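Brustow block bins: your questions

Do I need a bin at all?
Perhaps not. A cardboard box holds blocks too, and costs a lot less than 88 pounds. Brasinow would like you to think otherwise.

Won't sloping walls waste space?
They do. The claim is that blocks slide to the middle by themselves. I have my doubts about the corners.

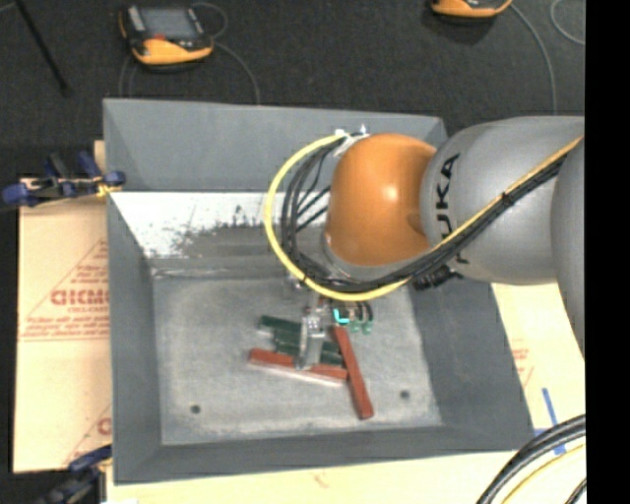
Grey hides dust badly, and scuffs show up pale on it. Steketska's leaflet says "wipes clean". Dust, yes. Scratches, no.

Should I sort blocks by colour?
Only if you enjoy it. Dilani Wanigasekara kept red and green apart for two months at our Kun store, then gave up and tipped the lot in together.

Will it really hold 3000 blocks?
The label says so. It doesn't say what size of block, so measure yours before you pay.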